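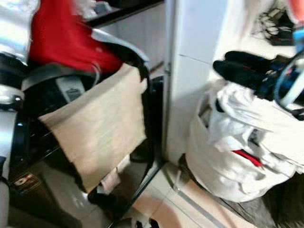
Does One Red Shirt Really Turn Everything Pink?

600 shares | 98 comments

You have probably heard this one from a grown-up: "Never put red in with the whites!" They say it as if it's a law of nature. Maybe they even have a story about pink underwear. But is it true every time? Let's poke at it a bit.

What is dye, anyway?

Dye is colored stuff made of molecules, which are bits so small you can't see them even with a magnifying glass. To make a shirt red, a factory soaks the cloth or the thread in dye. Most of the dye grabs on to the fibers. Some of it doesn't get a good grip and just sits there.

The factory is supposed to rinse off that extra dye. Does it always do a perfect job? I doubt it. The leftovers can float away in your washing machine at home, and if there's a white T-shirt nearby, they may settle on that.

So the warning isn't made up. It does leave a lot out, though. A red shirt that has been washed many times may have hardly any spare dye left to lose. And some cloth is better than others at picking up loose color. Cotton soaks up many dyes easily. Polyester, a kind of plastic fiber, usually doesn't.

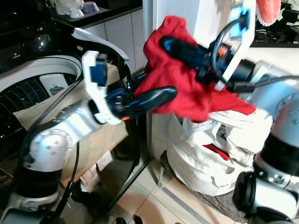
Why does red get all the blame?

Here I get suspicious. New dark blue jeans can lose plenty of color too. They can even rub off on a pale couch! But a little gray or blue on a white sock just looks dingy, and people shrug. Pink gets noticed. I think that's a big part of red's bad name, but I can't prove it.

Test it yourself

Don't take my word for it. Ask an adult before you start, and ask which clothes you can use.

1. Find a red thing, a blue thing and a black thing.
2. Wet 3 pieces of white cotton cloth with warm water.
3. Press one piece against the inside of each thing for a minute.
4. Look at the white cloth in good light.

Did any color come off? Which one left the most? If your cloth stays white, be careful what you say about it. You only know what happened in one minute with warm water. A long, hot wash might give a different answer.

What about the salt trick?

Some people say a spoonful of salt in the wash will "lock in" the color. Salt is used in some kinds of dyeing, so the idea comes from somewhere. But adding it to a finished shirt won't fix loose dye for good. Cold water and washing new red things separately are better bets.

Written by Magdy Hamdy for Flemier Kids

Get our newsletter every April and October. Ask a parent to sign up.

Contact us | Copyright Flemier | Back to top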